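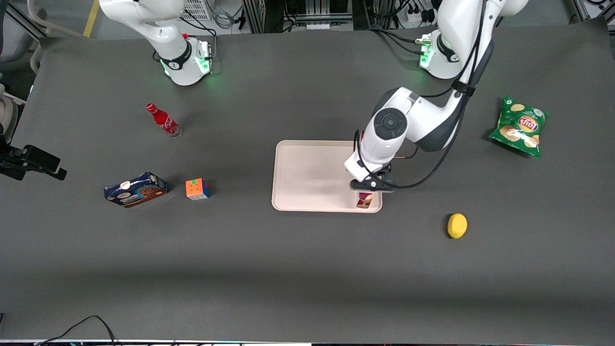
Beige serving tray on a dark tabletop, with a small printed package near one corner.

Home & Table | Tips

Stonano Household Service wishes to remind residents that trays should be cleared before they are stored.

Small packages are to be returned to the pantry shelf – please do not leave them on the tray.

Trays with a raised rim may be stacked flat, up to 50 per cabinet. Inquiries: Gheorghița Toma, Room 708.

Home Posts Replies Media

We use cookies to improve this site. Accept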